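Slippers by the door: toes in or toes out on an open shelf?
Home & Entryway > Storage and Tidying

gudeta_porch
Setting up a spot for house slippers just inside the door. I have an open shelf, one wooden board on a black metal frame, and there are 2 of us, slides only, no closed slippers. Do you park them heels to the wall or toes to the wall? And do you let them hang over the front? The board isn't deep.

marnlow66
Heels to the back, straps facing out. You can see which pair is whose and grab them by the strap.

kettle_and_mop
Other way around for me. Toes to the back, heels out. Then you set them on the floor and walk straight in. With straps facing out you have to turn them every time.

marnlow66
You turn them once, when you put them down. It's a flick of the wrist.

kettle_and_mop
With groceries in the other hand, every evening, it adds up.

Nadstead81
Measure the board first. Mine is shallow and thick molded soles stick out whichever way they point. A little overhang is fine if the shelf is low. If it's at shin height in a narrow hall, you'll kick them off.

gudeta_porch
It's low. The hall is wide enough that nobody brushes past it.

hallway3799
Leave a gap between pairs. I had mine packed edge to edge and every time I pulled one out, the next one came with it. I moved the boots to the closet and now there's room for a hand in between.

kettle_and_mop
Agree on the gap. Also wipe the soles before they go up. Grit scratches a finished board. I use a damp rag and a drop of dish soap, then let them dry on the mat.

Grunotent
I'd skip the shelf and use a basket. Slides don't need to be lined up, and kids will never do it anyway.

marnlow66
A basket means digging for the second one. Had one for a whole winter and gave it away in March.

Grunotent
Works in our house. Two kids, one basket, no shoes on the floor.

gudeta_porch
No kids here, so I'm staying with the shelf. Went with straps out and the pairs side by side. The beige ones hang over the front a bit and I can live with that. Might try it kettle's way next month and see which one sticks.
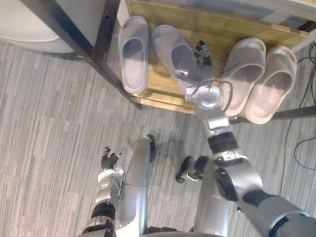
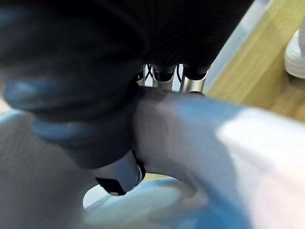

First photo: gray pair on the left, beige pair on the right, straps to the front.

Nadstead81
That overhang is fine. I'd straighten the second gray one and leave the rest.

kettle_and_mop
Still say heels out. Post again after you've tried it.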